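Re: [stotden-makers] cable snagging on the bathroom arm
Posted by Nesrin Karaca | Aug 31, 2019 | 11 comments | 270 views

Édgar Llanos wrote:
> Are you still letting the cables hang free? Mine snagged at the wrist
> every time until I tied them down. And what are you using for the grip?

Hi Édgar,

Yep, still hanging free, guilty as charged! I clipped them tight back in July and the wrist lost so much turn that I pulled the clips off again. The lower loop is the one that worries me - it swings right down by the brush holder.

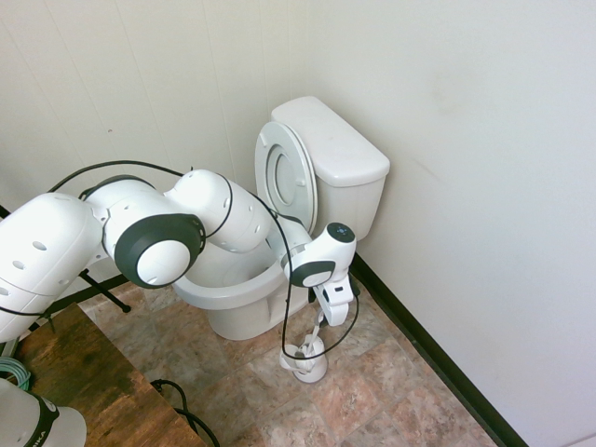

Fingers on the brush handle, holder on the tiles, seat and lid up.

For the grip I'm using plain two-finger stuff with the force turned way down (the Deklow script from the list, line 701 if you want to copy my number). The handle is skinny and goes in at a slant, so I come at it from above and close slowly. I also want to try a strip of rubber on the fingers, if Bustamante has any left in the shop drawer.

Can you send me your tie-down spots?

Nesrin

Comments

jivirell: Spiral wrap! Leave a fat loop at the big joint and go snug after that.

Édgar Llanos: Sending a sketch tonight. Two ties on the forearm, none past the wrist.

tomcat2000: I'd take one for my place - does it do tubs?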